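4.2 The Bed as a Folding Surface

Household manuals assume a table. The folding diagrams we collected for Section 3 show a garment lying flat on a plain white plane that has no pillows, no slope and no neighbor. In the homes we studied, the folding surface was nearly always the bed, and the bed had prior commitments. Of the 562 folding episodes in the corpus, 80 used a table or desk from start to finish. The rest began on bedding, and most of them ended there too, because a finished stack is in no hurry to reach the drawer.

We therefore treat the bed as furniture with properties of its own. Three matter here: how far the surface gives under the hand, how much of it is already taken, and whether the cloth stays where it is put. A summer sleeping mat scores well on the first. It is firm and flat, and its ribs offer a straight line to anyone who wants one (few of our participants did). The patterned bedding at its edges is another matter, and garments that stray onto it tend to get folded again.

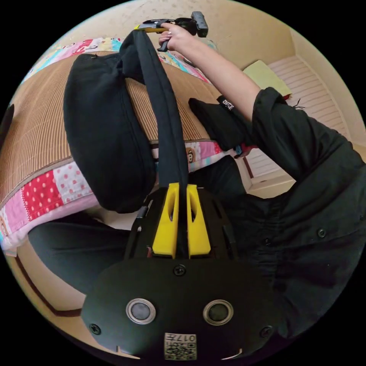
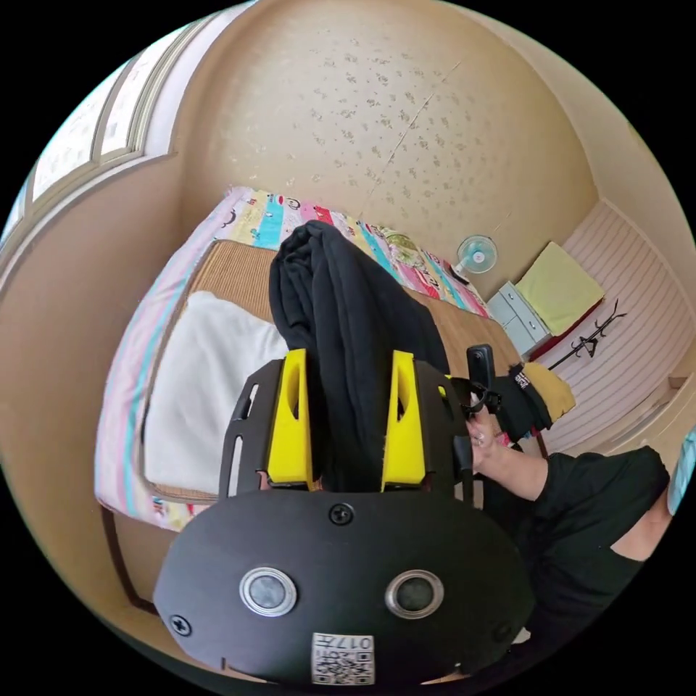
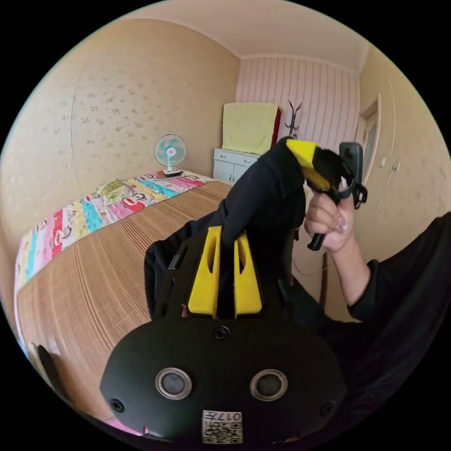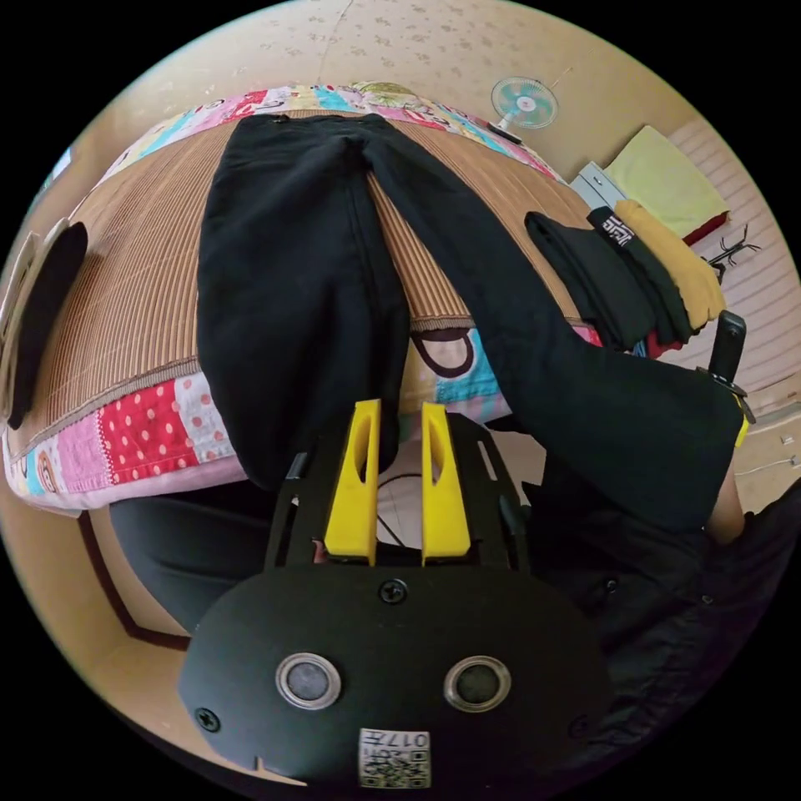
Figure 3. One bedroom from the Ondby set, folding session.

Trousers deserve a paragraph to themselves. Paulík's earlier coding scheme (the Tavton scheme, which we follow with some grumbling) gives them one category, "long lower garment," as though people agreed on what to do with legs. They don't. Participants in the Ondby set either laid one leg over the other and then halved the length, or halved the length first and dealt with the legs afterward — a method that Zuzana Paulík marked in her notes as "optimistic." The second takes up less bed. It also produces a cuff that sticks out of the stack, and 48 episodes contain a correction of exactly this kind.

Dark clothing raised a coding problem we hadn't planned for. Black on black hides the seam, and our two coders disagreed on which side of a shirt was facing up more often than either would like to see printed. We kept both readings and report agreement separately for light and dark garments in Section 5.

Stacks grew by garment type in the Qudah homes and by order of arrival nearly everywhere else. Asked about it later, residents in the second group described a system. We could not recover one from the recordings, and we tried for around 3 weeks.

Contact the corresponding author | © Momton Working Papers | Back to top
Filed under: Home & Everyday Practice, Laundry, Field Studies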